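Subject: Re: [kando-users] Mail spool filling up on Nultby after upgrade

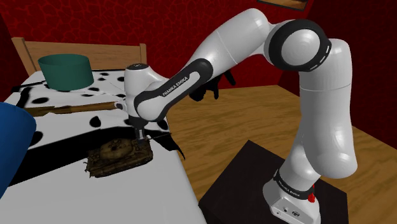

Same behavior on our side after moving to the December build. The spool directory grows until the partition is full, then delivery stops with a disk error in the main log.

Reto Hubmann wrote:
> Nultby has 4000 messages in the deferred queue and the retry
> timer is set to 30 minutes. Flushing by hand clears most of
> them, but 713 stay behind every time. Permissions look fine.
> Is anyone else seeing this, or is it our config?

It is not your config. The new build writes a lock file next to each deferred message and does not remove it if the remote host closes the connection early. The next queue run sees the lock and skips the message. Compare the lock files against the messages left after a flush. On Abella I had 793 of each, with matching IDs.

Workaround until there is a patch:

1. Stop the queue runner. Leave the listener up.
2. Delete files ending in .lck from the deferred directory only. Do not touch the active directory.
3. Start the runner and force one pass.

I have this in a nightly cron job at 3:30 a.m. and the spool has stayed level. Kadholm is still on the old build with the same config file and does not show the problem.

Can you post the output of the queue status command with the verbose flag? I want to attach it to the bug report along with mine.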